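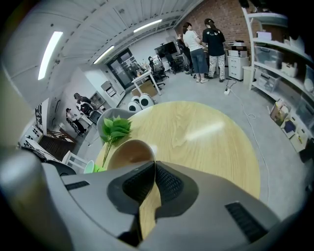

Drorndale Kitchen Words

A collection of household recipes with every cooking word marked up by hand

What's in it

Drorndale Kitchen Words is a set of 449 home recipes, typed up from notebooks, index cards and the backs of envelopes, with the cooking words tagged in each one. If a recipe says "knock back", "let it catch a little" or "bake till it smells done", you'll find that phrase marked, sorted and given a plain meaning. I started it for my own use and it has grown into something I'm very happy to share!

The recipes come from families in Drorndale and Cosstead (plus a small batch from Jasavholm, sent by Meinir Kneath, who also did the first round of tagging on the bread section). They are mostly baking, soups, pickles and puddings. There is very little meat, and almost no frying apart from the fritters, of which there are plenty.

What you get

recipes.csv – one row per recipe, with title, section, source town and full text
phrases.csv – one row per tagged phrase, with its recipe number, its group and its plain meaning
measures.csv – old and local measures, with a modern amount where we could settle on one
notes.txt – longer comments on the odd cases

All files are plain UTF-8. Fractions are written with a slash (1/2, 3/4), never as single characters, so that searching works the same way everywhere.

How the phrases are grouped

Each phrase goes into one of 3 groups. "Action" is for things the cook does, such as fold, scald or rub in. "Sign" is for how the cook knows to stop or move on, and this is the group I love most. Cooks who never owned a thermometer wrote wonderful signs: a custard that "holds a line", a dough that "stops arguing", jam that "wrinkles like an elbow". "Amount" covers the loose quantities, from a walnut of butter to "enough flour".

A phrase can sit in 2 groups if it really does both jobs. "Stir until the spoon leaves a road" is tagged as an action and as a sign, and it appears in phrases.csv twice with the same phrase number.

Spelling and cleanup

We kept the spelling of the writers. "Vanila", "tumeric" and "desert spoon" are all in there, and the corrected form is in the column next to it called clean_text. Crossed-out words are dropped unless the crossing out changes the recipe (one ginger cake has had its sugar cut down by three different hands, and all three amounts are in notes.txt). 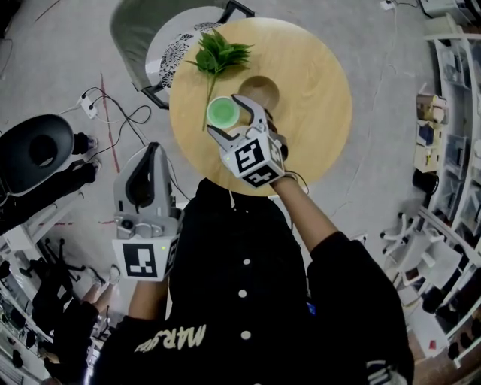
Names of family members were taken out wherever they came up in the text, so "Mother's way" stays but a full name becomes [name]. Street names went the same way. Recipe titles that include a first name are kept as written, because half the fun would go out of it otherwise – please don't try to trace them.

Checking

Gwendolyn Strickland read through 200 of the recipes a second time without looking at the first set of tags. Where she and Meinir disagreed, it was nearly always over whether something was an action or a sign. Those phrases have a "y" in the column called disputed, and both readings are kept. They make great discussion material if you teach food writing!

Known gaps

Puddings are heavily overrepresented. The pickle section leans on a single notebook, so its habits (everything is "left to think") shouldn't be taken as typical of the area. Oven settings are missing from most of the older cards. A cup is never converted in measures.csv unless the writer said which cup was meant.

Please don't use the preserving recipes as safety advice. Some of the storage times are much too long by current guidance, and they're left in only as a record of what people wrote.

Using it

You're welcome to use the files for study, teaching, word games, cookbooks or anything else, as long as you credit Drorndale Kitchen Words and leave the [name] gaps alone. To load it, open the CSV files in any spreadsheet program and join them on recipe_id. The Alcantara folder holds a smaller sample with the same columns, handy if you just want to poke around before downloading the rest.

Changes

January: added the Jasavholm batch, fixed doubled rows in the soup section, and moved "a good pinch" from action to amount. Recipe numbers have stayed the same.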